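Stistine to seek quotes for fruit sorting grippers

Stistine wants to buy a first batch of grippers before the end of June, with the money coming out of next year's equipment budget if it can be brought forward. Three suppliers asked so far. Only one price back.
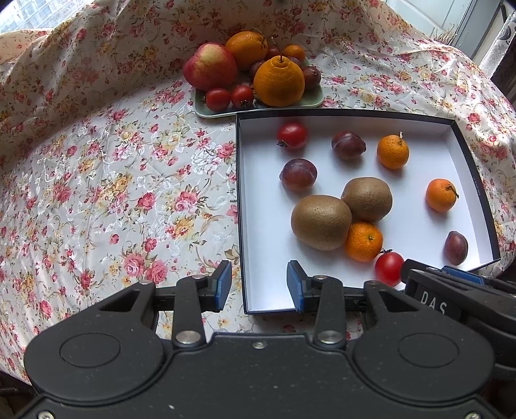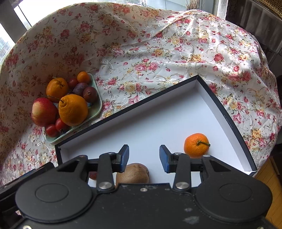
Fruit in the tray and the box, with the blue-padded gripper open in front.

The plan is for soft fruit and citrus to be moved by gripper at the Mostavmont site, where packing is still done entirely by hand. Plums and tomatoes are the sticking point. Apples everyone seems happy with.

Charbonneau has quoted 386 euros a pair for spare finger pads, fitting not included. Brakik is expected to come in lower but has yet to put anything in writing, and its delivery time is said to be longer. The third firm has not replied.

Pads are likely to be the bigger cost over time. The draft budget allows for 33 sets in the first year, a figure the Mostavmont site thinks is on the low side. Arms, mounts and training come under a seperate heading and have not been priced yet. Nor has the insurance.

Before any order goes in, each supplier will be asked to run 300 picks on mixed fruit, bruised pieces to be set aside and checked the next morning. Same fruit, same trays for all of them. Results to go to the buying team along with the final quotes.

Leasing is still on the table. It would spread the cost over several seasons but Charbonneau only offers it on longer contracts, and Stistine does not want to be tied in if the site layout changes. Second hand kit was looked at and dropped, mainly over parts.

A decison on the first batch is due in June. If it slips, the order misses the plum season and the whole thing moves to the following year's budget.

Suppliers who want to be added to the list should contact the Stistine buying office, quotes to show pads and spares as their own line.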